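Cleststead library's tidy-up scheme opens to doubts over what it will change

CLESTSTEAD, 14 Dec 2021. A program that promises to clear the town's overloaded craft shelves, sewing corners and hobby closets began taking sign-ups at Cleststead Library on Tuesday, with a fee for the workbook and few details on how anyone will tell whether it has done any good.

The course, called Shelf by Shelf, is run by Soltberg, a home organizing business that moved into the old shoe store on the main street in June. It consists of four evening sessions in the library's upstairs meeting room. The library is providing the room at no charge. Soltberg sells the workbook, and a set of bins and labels that the leaflet calls "strongly recommended."

Howard Dunmore, who owns Soltberg and will teach all four sessions, said small hobby supplies are the hardest things in a house to keep in order because they have so little in common with each other.

"A kitchen has plates and pans and you know where they go," Dunmore said. "A craft shelf has a bit of ribbon, a bit of cloth, a bag of something, and a clock that got put down there once. People give up on it."

His method asks people to take everything off one shelf, sort it by the job it does, and put back only what they have used in the past two months. Whatever is left goes in a box marked with a date. If the box has not been opened when the date comes, it leaves the house. 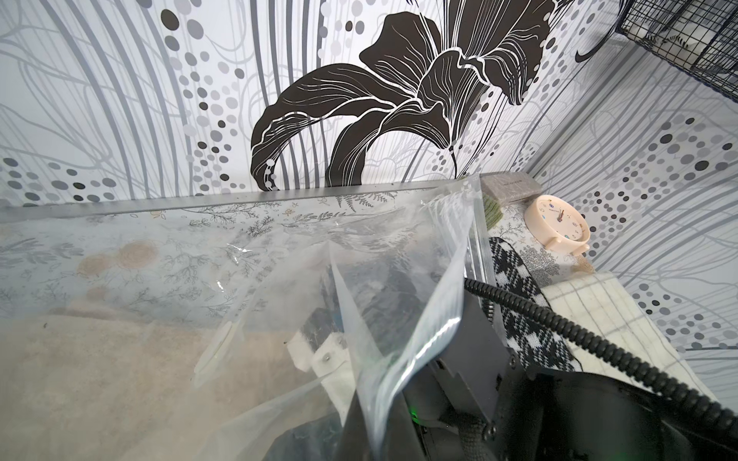
Fabric, a plastic zip-top bag and a small alarm clock share a narrow shelf lined with fern-print paper.

The leaflet says the method "ends clutter for good." Asked what that claim rests on, Dunmore pointed to comments from past customers, which he has collected on cards. He said he had not gone back to any of their homes to see how the shelves looked later on. He did not think it was his place to do so.

"I'm not an inspector," he said. "They tell me it worked and I believe them."

There is some reason for caution. The library hosted a similar course several years ago under the name Timico, which used color-coded tubs and a wall chart. Attendance fell away after the second evening, according to the library's own program notes, and the leftover tubs are still stacked in the staff room, where they hold extension cords and holiday decorations.

The two-month rule may also be a poor fit for the people most likely to enroll. Quilters and dressmakers often hold on to strips and remnants for years before the right project comes along, and a length of patterned cloth that sits untouched through the fall may be wanted in spring. Members of the Pešek sewing circle, which meets in the same upstairs room, raised the point when the course was announced. Their written comments, posted on the library bulletin board, call the rule "a good way to buy the same fabric twice."

Dunmore said the rule could be stretched for cloth, though the workbook makes no mention of an exception. He said he would bring it up in the first session.

He was firmer on the subject of clear plastic bags, which many hobbyists use for loose supplies. The workbook tells readers to replace them with rigid bins. Bags slump and end up on top of other things, Dunmore said, and people stop noticing what is underneath them.

A clear bag does at least let its owner see what is in it, and a box of them costs far less than the bins Soltberg sells. Dunmore agreed that the bags were cheaper. He said bins lasted longer and that no one would be turned away for bringing their own containers. That assurance does not appear on the leaflet either.

The course has little to say about shelves that are in decent shape to begin with. Plenty of people paper their shelves, hang a basket nearby for the overflow and get along well enough with a certain amount of overlap. Whether they need four evenings and a workbook to put a cutting mat away is a question the sign-up sheet leaves to them.

The library has not set a target for attendance and does not plan a survey. A notice at the front desk says the course "supports healthy living at home," wording that was supplied by Soltberg. Library staff said outside groups normally write their own descriptions and that posting a notice does not amount to an endorsement.

Under the library's room policy, businesses may use the meeting space free of charge if the event is open to the public and nothing has to be bought in order to attend. The workbook would seem to test that. Dunmore said people could sit in without one, but that the exercises would be hard to follow, as they are printed only in the book.

Refunds on the workbook are available until the end of the first session. Opened bins cannot be returned.

Sign-up sheets are at the front desk and will stay out until the places are filled. Those enrolling are asked to choose one shelf at home and leave it as it is until the course begins. The sewing circle will keep its usual hours in the upstairs room, and its members have been asked to clear the tables before Soltberg sets up.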